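Trying three grippers and a simulated drill

So I finally gave in and started doing the gripper comparison in sim before touching any hardware. I'd been putting it off all of March, mostly from stubbornness, and partly from the memory of how long it took me to get the Kestell controller talking to anything at all last time. The drill is my test object this round. It's awkward, the weight is all at the ends, and if a gripper can deal with that I'll trust it with most of what's on my bench.

Same drill and the same slate backdrop in all three:
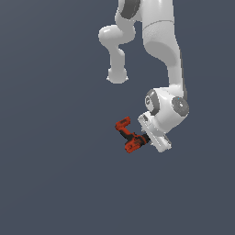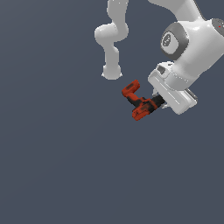
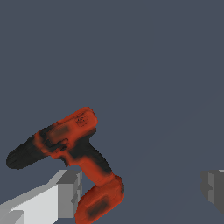

Desta Tesfamariam wrote to me after I posted my plan for this, and thinks I'm starting with the wrong question. Her point was that comparing grippers in sim mostly compares how well somebody set up the friction, and that I should run one gripper with a few friction settings first and see how much the results move. If they move more than the gap between two grippers, the ranking means nothing.

Well, I tried it, and she's right, at least a bit. I took the plain two-finger gripper and ran it at a low, a medium and a high setting, 512 tries each. At the low setting the drill slid out more often than I'd like to admit. At the high one it stuck as if I'd glued it on, even from grabs that were plainly silly, way out on the battery end. Medium felt the most like real life to me, but that's me squinting at a screen and going by gut.

Anyway, I picked medium and moved on – you have to stop somewhere.

The two-finger gripper did fine when it came in across the grip. It's boring and I like it a lot. The Rokmont fingers, the ones with the soft curved pads, were the ones I was really looking forward to, and they were a pain. I had to fake the pads with stiff blocks (my setup doesn't do squishy things well), so it hardly seems fair to hold the results against them. I'm going to wait and try those on the bench. The third was the Brultum model, three fingers, and wow, it can hold that drill at angles I wouldn't have guessed! It's also slow to close, and planning a path for it made my poor old desktop sound like a hair dryer.

Cameras were the other half of this. I started with one view from out in front, which is great for watching and pretty bad for lining up a grab, seeing as the arm likes to park itself between you and the thing you care about. Then I added a close view down near the fingers. Grabs got better right away. Out of 10 test poses, the front view alone got me 5 good grabs and the two views together got me 9. Small test, I know, and the poses were ones I picked by hand, so don't go quoting that at anyone.

One thing I lost a whole evening to: I had the gripper's closing force typed in the wrong box, so for ages I was tuning a number that did nothing. If your results don't change at all when you change a setting, go check that the setting is hooked up to something. I ended up printing every value at startup and now I read the list before each run like a grocery list.

Next up is the Shahbazi controller, which a couple of you have been asking for. I want to run the same 10 poses through it with the two-finger gripper and leave everything else alone. I'll probably put the drill away for a while after that and switch to something with a handle on top, maybe a kettle or a watering can. If you've got a favorite awkward object, leave it in the comments and I'll see if I can find a decent model of it.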